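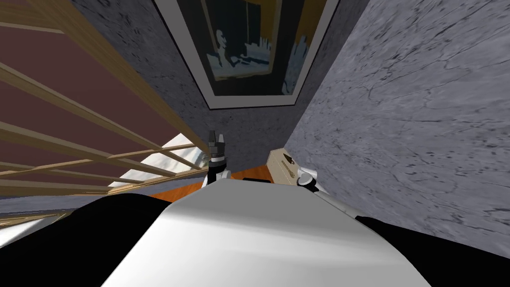 Keeping the Kettle On: How Small Repair Habits Survive in Celtbridge

Student project report, Local Studies module

Introduction

When our tutor asked us to choose a topic close to home, I went through a good many ideas (the old canal path, the history of the market, even the bus timetable, which has a history all of its own) before I settled on the one that had been sitting in my grandmother's kitchen the whole time. Her kettle has been mended twice, her toaster three times, and the radio on the windowsill is older than my mother. I wanted to find out whether other households in Celtbridge still mend things, who taught them to do it, and what makes people give up and buy new.

How I went about it

I wrote a short questionnaire and put it through doors on the streets between the library and the Gasville road in February, with a stamped envelope in each one. I had 40 printed, which was all my budget would stretch to, and I was really delighted when 27 came back - one of them with a long letter folded inside about a sewing machine. After that I visited 3 households for a proper chat, and spent an afternoon at Shetty Electrical, the repair shop by the station, where I was very kindly given a stool, a mug of tea and a good view of the counter.

I should say that the people who filled in the form were probably the ones who already liked the subject, so my results lean towards menders. I have tried to keep that in mind throughout.

What people mend

Clothes came out well ahead of everything else. Buttons, hems and the knees of school trousers were mentioned again and again, mostly by people who did not think of it as mending at all. Bicycles came next, then furniture, and small electrical goods a long way behind. Several people wrote that they would happily glue a chair but would never open anything with a plug on it, and I have a lot of sympathy with that!

Almost everyone who mends had learnt from a relative. Only a few had learnt at school, and these were older people who remembered needlework or metalwork lessons with great fondness. The younger ones had mostly learnt from videos, often late at night with the broken thing already in pieces on the table.

Why people stop

Cost was the reason I expected, and it did come up, but parts were a bigger worry. One household had a perfectly good Hukura food mixer put away in a cupboard for want of a small plastic cog. At the shop I heard much the same thing from the other side of the counter. The stockroom holds over 3,000 spare parts in old biscuit tins and drawers, and still the one that is wanted is so often the one that has stopped being made.

Time was the other difficulty. Parents of small children in particular said they kept a bag or a box of things waiting to be mended, and that it grew faster than it shrank. I recognised this from home, where ours lives under the stairs.

What I would do differently

I would ask about age on the form, which I left off out of politeness and then missed very badly when I came to sort the answers. I would also ask what people had thrown away in the past year, as well as what they had mended. With more time I would have liked to go out to Gasville too, where there used to be a cobbler and two tailors on the one street.

Thanks

I am very grateful to everyone who sent back a form, and to the households who let me in and fed me far too much cake. The forms are in a folder with my tutor, and the sewing machine letter has been copied, with permission, for the library's local shelf.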